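Hagedorn Room Inventory
README for the office-things dataset, maintained by Sheila Ellwood and Ekkachai Chaiyaporn

What this is

A list of the things in a shared office, written down by people who were supposed to be doing other work. It covers furniture, lighting, plants, wall notices, and the kind of small object that lives on a desk until somebody asks what it does. There are 2573 rows. Each row is one object on one visit, so a chair that stayed put all winter appears many times, which is more recognition than most chairs get.

The list began as an argument about desk lamps when we moved out of the Landard building. The movers' sheet said "lamps, various." Sheila felt that "various" was carrying a lot of weight. Ekkachai made a spreadsheet, and we have been unable to stop.

What's in the folder

objects.csv: the main table, one row per object per visit
rooms.csv: the 19 rooms, with ceiling type and wall color
notes.txt: free text, spelling left as found
changes.txt: what we fixed, and sometimes who complained

Columns in objects.csv

object_id: a number. It means nothing. Please don't sort by it and write to us about the pattern.
room: matches rooms.csv
name: plain everyday name, lower case, singular ("desk lamp," "tripod," "potted plant")
color: the color a tired person would say. We allow "dark" and "light" in front of it. We do not allow "ecru."
place: floor, wall, ceiling, desk, or other
near: the closest large object, if there is one
sure: yes, no, or ask Ekkachai

How the naming works

We use the dullest word that fits. A desk is a desk if you could sit at it. If it has curves and takes up half the room, it's a workstation, and we've made our peace with that. Anything with a screen goes under "device" until one of us has held it. Plants are never identified by species. We tried for one afternoon and had a ficus, a rubber plant and "possibly plastic" for the same pot.

Ceiling items count as things. Early versions left them out, and a reader at Furnach pointed out that we had described several rooms in which people were apparently working in total darkness. Lights, air conditioners and pipework went in with the next release. Pipes are one row per room however many there are, because we value our evenings.

Framed notices get a row. What they say doesn't. Most of them say something about the kitchen.

Known problems

"White" is the most common color by a distance, and it covers everything from fresh paint to a keyboard of a certain age.
Anything on wheels may be in two rooms. The Carnirdale whiteboard is in three.
The near column was filled in by two people with different ideas of near.
The first 100 rows were typed before we agreed on singular names. Most of the plurals have been fixed. The scissors were left alone.
Mugs were dropped entirely. They moved faster than we could type.

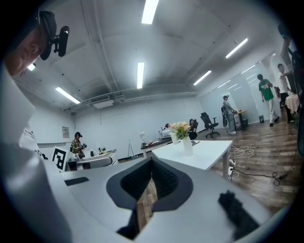
Hagedorn office, March

The lighting rows for this room took longer than the furniture rows. The strips on the ceiling are fluorescent and go in one by one, with place set to ceiling; the air conditioner toward the back wall has its own row, color white. The beams are in rooms.csv as "exposed," a word we also considered for ourselves after the last review.

On the desk side, the potted plant is filed near the workstation, and the white lamp with the round shade is filed near the long dark desk. It is the lamp we use when explaining the name column to new people: "desk lamp," white, desk, sure = yes. Sheila wanted "round desk lamp." The shade is round, the lamp as a whole isn't, and we lost most of a lunch to it. The thin black tripod beside that desk is place = floor. People are not objects and don't get rows, and neither do hats while they're being worn.

Using it

Take what you like for teaching, sorting exercises, or settling a dispute about where something used to be. If you only want a taste, the first 500 rows cover the front rooms and include the plurals mentioned above. Please keep notes.txt with the table, since a fair number of rows say "see notes" and are useless alone.

Corrections go to Ekkachai. Send the object_id, the column and what you think it should say. Color disputes go to Sheila, who has a drawer of paint cards and will use them.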